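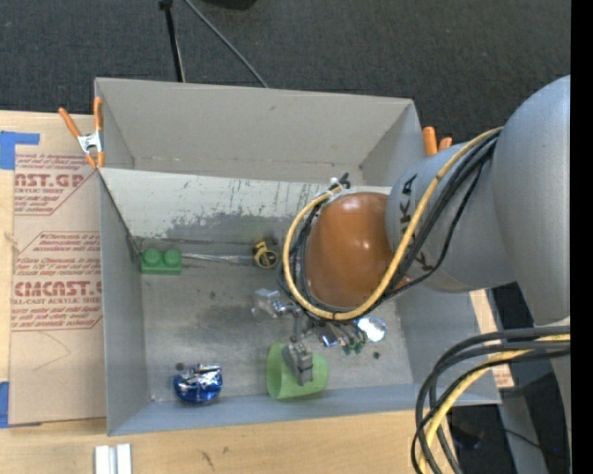
The long life of the sorting room

Magazine > Features > Towns and Trades

The lost property room at Wustmont station closes at four, and by half past three there is usually a queue. In October the line runs past the ticket windows. People have lost their first gloves of the season and would like them back before the weather turns properly cold.

Judit Katona has run the room for 11 years. She keeps the ledger in pencil, in a hand so small that her relief staff photocopy the pages at double size. Every item gets a line: where it was found, on which train, what colour it is, and a remark if she thinks one will help. "Smells of oranges" is a remark she has used more than once.

Last year the room took in 1,792 items. Umbrellas made up the largest share, followed by single gloves, phones and reading glasses. Fewer than half went home. The rest were held for 61 days, as the bylaw requires, and then sold in lots, given to the shelter on Rernlow Street or thrown away.

The bylaw is older than the station. It was written for the ferry company, which had trouble with trunks left on the dock at Oltudden, and it was carried over when the railway arrived. Arsen Levchenko, a retired archivist who has written a short history of the line, found the original in a box of harbour receipts. It lists the goods that could not be held at all: live fowl, gunpowder and cheese. The cheese rule is still enforced.

"They had a warehouse with one window," Levchenko said. "I think we can guess how the cheese rule came about."

Most transit systems of any size have moved to online claims. A rider fills in a form, a clerk matches it against a database, and the object goes out by courier for a fee. Wustmont tried it for a year. Claims went up sharply, but matches did not. Riders typed "black umbrella" or "grey scarf" into the form, and the database gave them 30 black umbrellas or no scarf at all, depending on how the clerk had spelled grey.

Zsolt Vass was the manager who brought the system in, and later the one who took it out. He is not sentimental about the ledger and says a better database would have worked. The trouble was that the form asked people to describe a thing they had stopped looking at years ago. At the counter, Katona asks other questions. What was in the pocket? Where were you going? Had it been repaired?

The repair question does most of the work. People who can't say whether their umbrella is navy or black will know at once that one rib is held on with fishing line. A man who came for a briefcase described it as brown, then tan, then possibly leather, and finally remembered that his daughter had replaced the handle with a piece of dog leash. Katona had it on the counter within a minute.

Ah-rin Cha, who studies memory at the college across the river, spent part of a winter sitting in the room with a notebook. She was interested in how people picture their own belongings. Her subjects were confident about size and usually wrong, guessing large for things they valued. They were poor on colour. They were very good on damage, and on who had given them the object in the first place.

She also noted how many people came in without much hope of finding anything. One woman visited every few weeks to ask about a watch she had lost before the current room was built. Katona checked the ledger each time -- properly, from the last visit forward -- and told her no.

The unclaimed lots are sold twice a year in the old parcels hall. The sale raises about $500, most of it from bicycles and musical instruments. Aranka Bodnár has bought a box of single gloves at nearly every sale since she moved to town. She unravels the wool ones and knits the yarn into children's hats, striped in whatever order the gloves come out of the box. Twice, she said, someone on the street has recognized their own glove in a hat. One of them wanted it back. Bodnár offered to sell it to her.

The room itself is due to move. The railway wants the space for a café, and lost property will go downstairs beside the bicycle lockup, with more shelving and less daylight. Katona has seen the plans and asked for two changes, a lower counter and a door wide enough for a cello. The lower counter has been approved.

Feature first published May 2020. Contact the magazine | Copyright, all rights reserved | Back to top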